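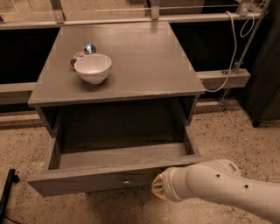
Matvii Kravets asked whether a drawer is really worth a whole month of recording, when a person learns to open one in a second. Most of the questions we get are some form of that one, so it goes first.

Is one drawer worth the time?

Yes, if you want the arm to open it from a starting position it hasn't seen before. A drawer has a handle to find, a direction to pull in and a point where you have to stop. Each of those can go wrong separately. The first Flimis set had plenty of clean pulls in it and very few awkward ones, and the model trained on it did well only when the arm started almost straight in front of the knob. The month went mostly into the awkward ones.

What is Flimis?

Flimis is our collection of recorded household tasks for robot arms. It covers opening and closing drawers, moving dishes on and off low furniture, and a few tasks that combine the two. The recordings are made at the Rarnora workshop and checked by a second person before they are added.

How many examples are in the current release?

475 episodes. Of these, 143 are drawer episodes. The rest are dish tasks and combined tasks. The number goes up with each release and sometimes down, when we pull episodes that turn out to have bad timing data.

What counts as one episode?

One attempt at one task, from the moment the operator presses start to the moment the operator presses stop. If the operator tries to grab the knob, misses, backs off and tries again, that is still one episode. If the operator stops recording and starts over, it is two.

Who moves the arm?

A trained operator. We do not use scripted motions for the main set. Scripted pulls look nearly identical to each other, and a model trained on them tends to fall apart when the furniture is a little to the left. Oleksandra Boiko wrote the operator guide and runs the training for new people.

How long does training take?

Two days for most people. The first day is spent moving the arm with no task at all. The second is spent on drawers, and the recordings from that day are thrown out.

Do you keep failed attempts?

We keep them and label them. There are three labels: success, partial and fail. A drawer that ends up partly open is partial, even if it looks open enough to you. Please don't relabel partials as successes when you use the data. Two groups have done this and then written to ask why their model stops halfway.

Why leave dishes on top of the furniture during drawer tasks?

Homes have things on top of the furniture. If the top is always bare, the model can come to treat a bare top as part of the task. We change what is on top between blocks, and we move it between episodes. The operator is told to ignore it unless the task card says otherwise.

How often is the setup changed?

Every 30 episodes, at a minimum. A change means the furniture is shifted or turned, or swapped for a different piece. Small changes to the dishes happen more often and are not logged as setup changes.

Do you tidy the background?

No. Rails, cables and whatever is standing on the floor stay where they are, as long as they are out of the way of the arm and of people's feet. Earlier on we hung a plain sheet behind the furniture. Models trained on those recordings did worse the day the sheet came down, and we haven't put it back up.

Does the arm have to start from the same pose?

It should not. The start pose is drawn at random from a list, and the operator moves the arm there before pressing start. A few of the poses are uncomfortable to work from. Operators are asked not to skip them – skipped poses were the biggest gap in the first release.

What speed should the operator work at?

Whatever speed they can hold steadily for the whole block. Slow is fine. Stopping for a long time in the middle of a motion is a problem, as the model learns the pause along with everything else. Pauses longer than 2 seconds are flagged by the checking script and reviewed by hand.

Can I record with a gripper different from yours?

You can, but list it in the episode notes and submit it as a separate batch. Soft tips and hard tips behave differently on small round knobs. Mixing them without a label makes both sets less useful.

What has to be in the notes?

The task name, the operator code, the furniture code, the start pose number and the label. Anything unusual goes in the free text line. "Knob loose" is a good note. "Bad one" is not.

Who checks the recordings?

Aoife Keane and Kiyoshi Hosoda check between them. Nobody checks their own recordings. If the operator and the checker disagree on a label, the lower label stands.

Are people visible in the recordings?

We try to keep them out. If someone walks through, the episode is held back until that person agrees to its release, or it is deleted.

What is the difference between Flimis and Ralusport?

Ralusport is the file format and the small set of tools for reading it. Flimis is the data. You need the first to open the second. The tools are kept by Faustine Ferrand, and problems with reading files should go to her and not to the workshop.

Can I ask for a task to be added?

Yes. Write down the task in one sentence, the furniture it needs and how you would tell a success from a partial. Requests without that last part usually sit for a while. Cabinet doors are next on the list and should start in September.

Page last changed Thursday, February 25, 2021. The section on grippers is new.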